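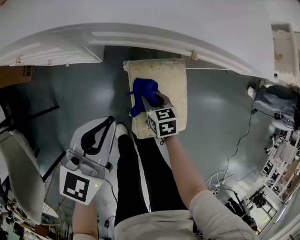

靠垫该不该擦

去年六月，我把家里一只奶油色的靠垫洗坏了。按标签水温、轻柔档、中性洗涤剂，一样没错，捞出来的时候里面的填充物缩成三个疙瘩，像塞了几只袜子。从那以后我对“可机洗”三个字存了点疑心，顺带对整个家居清洁行业都存了疑心。

这篇文章本来是编辑派的活儿：年前大扫除，写写布艺怎么打理。市面上这类文章已经很多了，写法也差不多，先吓唬你枕头里住着多少螨虫，再推荐你买一样东西。我读了一个星期，越读越觉得写的人大概没怎么洗过靠垫。

先说那块最常见的建议：用一块毛绒绒的软布，顺着纹理轻擦表面，灰尘就“吸附”走了。蓝色的、粉色的、珊瑚绒的，超市里一挂就是一排。我买了三种，其中一种叫 Pellden，包装上写着一块布能顶 400 张纸巾。怎么个顶法，没写。擦一张餐桌要几张纸巾，各家有各家的手，这个数字我看不出是从哪里算出来的。

在浅色底子、带淡绿淡褐花纹的那种面料上，干擦有个麻烦：你根本看不出擦没擦干净。花纹本来就淡，灰落上去和花瓣的颜色混在一块儿。我擦完一面，翻过来擦另一面，再翻回来，两面看着一模一样。要说心理安慰，有。要说别的，我不敢保证。

为了弄清楚是不是我手艺不行，我去找了 Marcela Ďurica。她做软包翻新，店名叫 Mekus，开在一排五金铺子后头，门口堆着拆下来的弹簧。她听我讲完，先问我靠垫平时放哪儿。

我说沙发上，有时候地上。

“那你擦它干什么？”她说，“先把地拖了。”

这话我想了几天，觉得比我读过的那些文章都有用。靠垫掉到地上是每家都有的事，坐地板看电视、给椅子腾地方、孩子拿去垒房子，都是它下地。地面光亮的人家尤其容易大意，灰浮在亮面上，站着看不见，蹲下去侧着光才看得出一层。柜子底下更不用说，凡是下面垫了小脚、离地有一条缝的柜子，拖把伸不进去，风却吹得出来。你在上面把靠垫擦得再仔细，往地上一放，前功尽弃。

Marcela 还有个看法，我不完全同意。她认为擦的力道比擦的工具要紧，主张用手掌压住，短距离地推，一块地方推几下就挪开，不要来回搓。她说来回搓会起毛，尤其是印花棉布，毛一起来，花就糊了。起毛这一点我信，我家那只就是证据。可她又说毛绒布和旧毛巾没有分别，这我试过，分别还是有的：旧毛巾会掉线头，擦完还得再捡一遍。她说那是我的毛巾太旧。

吸尘器呢？她赞成，条件是换小吸头，吸力调低。我家那台是 Sornwood 的，附送的小吸头早就不知去向，去配一个，店员让我填表等通知。我于是用大吸头试了一次，靠垫一角被整个嘬进去，拔出来的时候缝线绷开了一小段。各位不要学。

再说说收纳文章爱讲的另一条：打扫之前先把房间清空。我不知道写这话的人住多大的房子。真动手的时候，通常是两把椅子没处搬，纸箱还没拆完，一团黑的白的电线从椅子脚边一直绕到屋子中间，谁也说不清哪根连着哪样。你能腾出来的就是脚前那一块地。那就在那一块地上干，靠垫放平，站着弯腰或者跪下来都行，干完一只换一只。等房间清空了再动手的人，我认识几位，到今天也没动手。

电线倒是值得单独花点工夫。它们是积灰的大户，又软又轻，拖把一推就跑，灰也跟着跑。我的办法是把暂时用不着的绕成圈，放进小盒子里，剩下的拎起来，用湿布捋一遍再放下。拔掉插头再捋，这句我本来觉得不必写，编辑说必须写。

家具上的旧漆也顺便一提。白漆的门框、架子，年头久了会一片一片地掉，露出底下的颜色。许多文章劝你“轻轻擦拭，恢复洁白”。漆都没了，擦什么也不会白。用湿布反倒容易把翘起来的边带下来，掉在刚擦好的靠垫上。我的顺序是先收拾掉漆的地方，用干刷子扫，碎屑清掉，再碰布艺。Marcela 对此没有意见，她说油漆不归她管。

至于多久擦一次，说法就更乱了。有说每周一次的，那一年就是 52 次。我问过身边几个人，没有一个做得到，包括写过这种文章的一位同行。一个月一次，一年 12 次，听上去像人话一些。我自己的标准是拍一下，看见灰飞起来就擦，没看见就算了。这个标准没有科学依据，不过我看每周一次也没有。

真正洒上汤汁果汁的，另当别论。先拿干布按，按到不再往外渗，再用拧得很干的湿布从外圈往里按。别倒清洁剂。我试过一瓶叫 Pan 的泡沫，喷上去很好看，干了以后留下一个圈，比原来的渍还大一号。客服说这是“正常的洁净边界”。我问边界外面算什么，对方请我给服务打分。

那只洗坏的靠垫我后来还是拿去给 Marcela 拆了。填充物全部换新，套子留着，花纹淡了一层，角上补过的针脚看得见。她收钱的时候嘱咐我，以后套子拆下来洗，芯子不要进水，晒一晒拍一拍就够。我问标签上为什么写整只可以机洗。

她说，标签又不用坐。

2024年1月25日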